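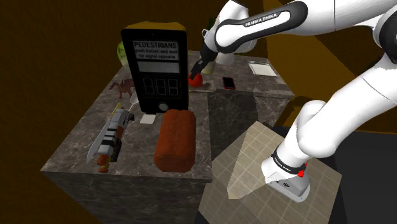

Speaker notes: Choosing a kitchen counter you can live with
Evening talk at the Levden branch library, Tue 11 January

Before starting
Check the microphone. Put the sample tray on the side table with the sealers at the back. Handouts go out at the end, otherwise people read them during the talk.

Opening
Good evening, and thank you for coming out in the cold. I fitted counters for a living for a long time and now I mostly advise people before they buy. Tonight is about choosing a counter surface, paying for it, and looking after it once it is in. I will talk for most of the hour and leave the rest for questions. If you can't hear me at the back, raise a hand and I will slow down.

I don't sell stone. I have bought from Kettani, the yard on the edge of town, and I will mention them a few times because many of you will end up there. Go to other yards as well.

Slide: What do you do in your kitchen?
Start with this and don't rush it.
Ask the room who cooks most nights. Then ask who mostly heats things up. Both answers are fine, but they lead to different counters.
Somebody who bakes every weekend wants a cool, smooth stretch for dough. Somebody who cans tomatoes in late summer has acid and juice on the surface for days at a time. A house with teenagers gets wet glasses and hot pizza pans. Write down what happens in your kitchen in an ordinary week before you look at any samples. Most people do it the other way around and fall for a color first.

Slide: Marble
Marble is mostly calcite. Acid reacts with it and leaves a dull mark called an etch. Lemon juice, vinegar, wine and tomato will all do it. An etch is not a stain. The color may not change at all, but the polish is gone in that spot and you see it when light comes across the surface.
Sealer does not prevent etching. Say this twice. People pay for sealer and then feel cheated the first time somebody cuts a lime.
Sealer slows down staining, where something soaks into the stone. Oil, coffee and beet juice are the usual causes.
Dark marble and light marble behave a little differently to the eye. On a white polished slab, coffee and oil stains show up strongly and light etches can be hard to find. On a dark polished slab, stains tend to disappear but etches look like pale rings. Hard water spots also show more on dark stone.
Honed finish: the stone is smoothed but left without a shine. Etches blend in better. Fingerprints and oil can show more, especially on dark colors.
Pass around the two marble pieces, one polished and one honed. Let people tilt them under the lamp.

Slide: Granite
Harder than marble, and most true granites don't react to kitchen acids. Some stones sold as granite are something else and will etch. Ask for a scrap piece, take it home, and leave a slice of lemon on it overnight. If the yard won't give you a scrap, think about why.
Black granite can be treated with dye at the supplier. Wipe the sample with a white cloth and a little acetone. If the cloth turns gray, walk away from it.
Granite needs sealing now and then. The lighter ones need it more.

Slide: Quartz
Ground stone held together with resin. No sealing. Good against stains. The weak point is heat. A pan straight off the burner can scorch the resin, and that damage usually can't be polished out. Use a trivet every time.
Not for outdoors. Sunlight can yellow the resin.
Cutting it dry makes dangerous dust. If a crew turns up and wants to grind quartz in your driveway without water, stop them. The same goes for granite. I know men my age with bad lungs from this.

Slide: Wood and laminate
Wood is warm to the touch and quiet when you set dishes down. It needs oil, and it doesn't like standing water around a sink. Scratches can be sanded.
Laminate has improved a great deal. It is light, cheap and easy to wipe. Water getting into a seam is what kills it, so look at where the seams fall before you agree to a layout. I have laminate in my own laundry room and have no complaints.

Slide: Money
Use the Wiltora Street kitchen here. Plain galley layout, one sink, straight runs.
The first quote looked like a bargain. Then the extras arrived: sink cutout, edge profile, removal of the old top, and a charge for carrying the slab up the stairs. The extras came to 700 dollars.
Ask for one written price that includes all of it. The list on the handout covers what to ask:
Template and measuring
Cutouts for sink, faucet and cooktop
Edge profile
Seams, and where they will go
Removal and disposal of the old counter
Plumbing disconnect and reconnect
Sealer, if the stone needs it
Pause here. People like to write this part down even though it's on the handout.

Slide: Choosing the slab
Go and see the actual slab. A sample the size of a playing card tells you very little about a stone with veins. Ask the yard to put your name on it, and take a picture of the tag.
Look at it wet and dry. Look at it from the side, low down, to find pits and filled cracks. Filled cracks are normal in marble. You want to know where they are so they don't land in front of the sink, where the strip of stone is narrow and the weight is.
Take a piece of your floor tile and a cabinet door with you. Yard light is not kitchen light. A beige tile that looks fine next to a black stone in a showroom can look pink at home under warm bulbs. Borrow the biggest sample they'll lend and leave it on the floor by the cabinets for 2 days. Check it morning and evening.

Slide: Cleaning
Keep this short.
Warm water, a few drops of dish soap, soft cloth. Rinse, then dry. That covers every surface I've talked about.
No vinegar on marble. It turns up in a lot of household tips as a natural cleaner and it will take the polish off.
No scouring powder on anything polished.
For an oil stain in stone, make a paste of baking soda and water, spread it on, cover it with plastic wrap, and leave it overnight. You may have to do it 4 or 5 times. It works slowly — people give up after the first try.
Light etches in polished marble can sometimes be rubbed out with a polishing powder made for the purpose. Try it in a corner. Deep ones need someone with a machine and pads.

Water test for sealer
Do this live if there's time. Put a spoonful of water on the unsealed piece and one on the sealed piece at the start of this slide. Talk for a few minutes, then wipe both. If the stone under the water has gone darker, water is getting in and it wants sealing. Some dense stones never darken and don't need sealer at all.

If running late
Drop wood and laminate and point to the back of the handout. Don't drop the money slide.

Questions that usually come up
Can I put marble next to the stove? Yes. Heat is rarely the trouble with marble, sauce is. Wipe splashes as you cook.
Is a backsplash in the same stone worth it? It costs more than tile and has no grout to clean. Matter of taste.
How thick should it be? Ask the yard what they stock, and ask whether a thinner slab needs plywood under it.
Can I install it myself? Laminate and wood, yes, with a helper. Stone, I would say no. The slab is heavy and it breaks at the sink cutout when it's carried flat. It has to travel on edge.
What about the Navia Hall kitchen? Someone will ask — it was in the newsletter. It's honed dark marble and gets heavy use. There are marks all over it and the people who cook there say they don't mind them.

Closing
Handouts are by the door, with the price list on the front and cleaning on the back. The tray stays out until the library closes, so come up and handle the samples. The February talk is on sinks and faucets, same room, same time.
Collect the acetone bottle before leaving.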